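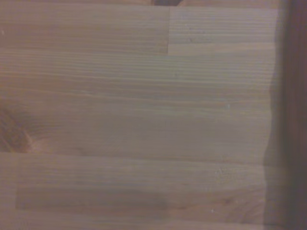 Der Arm fährt genau dorthin, wo ihr ihn hinschickt, meinte Zdeňka Vondráček nach dem Vorfall, sucht den Fehler also zuerst in der Höhenvorgabe und erst danach im Greifer. Mit diesem Satz begann unsere Fehlersuche, und sie hat am Ende den größten Teil der Projektzeit gekostet.

Projektbericht Desine: Ungewolltes Aufsetzen des Greifers bei leerer Erkennung

1. Ausgangslage

Im Projekt Desine sollte ein Roboterarm Kleinteile von einer Tischplatte aufnehmen und in einen Behälter ablegen. Die Kamera am Handgelenk liefert die Bilder, das Programm Jirero bestimmt daraus Lage und Höhe des Teils und gibt beides an die Steuerung weiter. Die Greifbacken stammen von der Firma Kleinschmidt. Aufgebaut wurde im Labor in Gudine.

Am 19. März 2023 setzte der Arm während einer Versuchsreihe auf der Platte auf, obwohl kein Teil unter dem Greifer lag. Der Antrieb drückte weiter, bis der Not-Halt ausgelöst wurde. Verletzt wurde niemand. Eine Greifbacke hatte sich verbogen und musste getauscht werden, in der Platte blieb eine Druckstelle.

2. Auswertung der Protokolle

Die Reihe umfasste 101 Durchläufe. In vier davon meldete Jirero ein Teil, wo keines war. Dreimal brach der Arm die Bewegung ab, weil die gemeldete Höhe außerhalb des Arbeitsbereichs lag. Beim vierten Mal lag der Wert knapp innerhalb und wurde übernommen.

Alle vier Fehlmeldungen betrafen dieselbe Stelle der Platte. Diese ist aus schmalen, hellen Holzstreifen verleimt, und an der betreffenden Stelle sitzt ein Ast mit gebogener, rötlich brauner Maserung. Die Erkennung hatte den Rand des Astes als Umriss eines Teils gewertet. An den Leimfugen selbst kam es zu keiner Fehlmeldung, was wir vorher eher erwartet hätten.

Der Trainingssatz bestand aus 394 Bildern. Beim Durchsehen stellten wir fest, dass auf jedem davon ein Teil zu sehen war. Aufnahmen der leeren Platte fehlten ganz. Außerdem waren alle Bilder auf einem grauen Kunststoffbelag entstanden, den wir für den Aufbau in Gudine nicht mitgenommen hatten.

3. Warum der Arm nicht stehen blieb

Die falsche Erkennung allein hätte nicht zum Aufsetzen führen dürfen. In der Steuerung war eine Mindesthöhe von 20 mm über der Platte vorgesehen, die nur mit bestätigtem Greifkontakt unterschritten werden darf. Diese Prüfung war beim Einrichten auskommentiert worden, damit wir die Nullhöhe von Hand anfahren konnten. Danach hat sie keiner von uns wieder aktiviert. Im Übergabeprotokoll stand dazu nichts.

Die Kraftüberwachung war eingeschaltet, die Schwelle aber noch auf dem Wert für die alten, steiferen Backen. Die neuen geben seitlich nach. Deshalb stieg die gemessene Kraft langsamer an, und die Abschaltung kam nicht.

4. Maßnahmen

Die Mindesthöhe wird jetzt beim Programmstart abgefragt. Fehlt der Eintrag, startet der Arm nicht. Zum Einrichten gibt es einen eigenen Modus mit stark verringerter Geschwindigkeit, der nach dem Ausschalten nicht erhalten bleibt.

Die Kraftschwelle haben wir für die Kleinschmidt-Backen neu bestimmt und in derselben Datei abgelegt wie die Backengeometrie. Wer Backen wechselt, muss beide Einträge anfassen.

In den Trainingssatz wurden Aufnahmen der leeren Platte aufgenommen, auch von der Stelle mit dem Ast. Bei der Wiederholung im Mai gab es dort keine Fehlmeldung mehr. Andere Platten haben wir nicht untersucht, ebenso wenig wechselndes Licht.

5. Offene Punkte

Die Höhe wird weiterhin aus einem einzelnen Bild geschätzt. Ein Abstandssensor am Handgelenk war bestellt, kam aber nicht mehr rechtzeitig. Der Einbau bleibt der nächsten Gruppe überlassen, die Halterung ist gezeichnet und liegt im Projektordner.

Kommentare (3)

mk_labor: Bei uns war es ein Brandfleck auf der Arbeitsplatte, sonst fast die gleiche Geschichte. Habt ihr die Erkennung auch mit mattem Klebeband über dem Ast probiert?

Desine-Gruppe: Nein, abgeklebt haben wir nichts. Der Arm sollte mit der Platte zurechtkommen, wie sie ist.

tobi77: Abschnitt 3 sollte man bei uns mal aushängen. Wie lang hat das Neubestimmen der Schwelle gedauert?

Diese Website verwendet Cookies. Mit der weiteren Nutzung stimmen Sie der Verwendung zu. Einstellungen | Akzeptieren

Weitere Berichte
Desine: Aufbau und Verkabelung der Greifzelle
Jirero einrichten: Kamera und Nullhöhe
Backenwechsel am Kleinschmidt-Greifer
Laborordnung Gudine, Abschnitt bewegte Maschinen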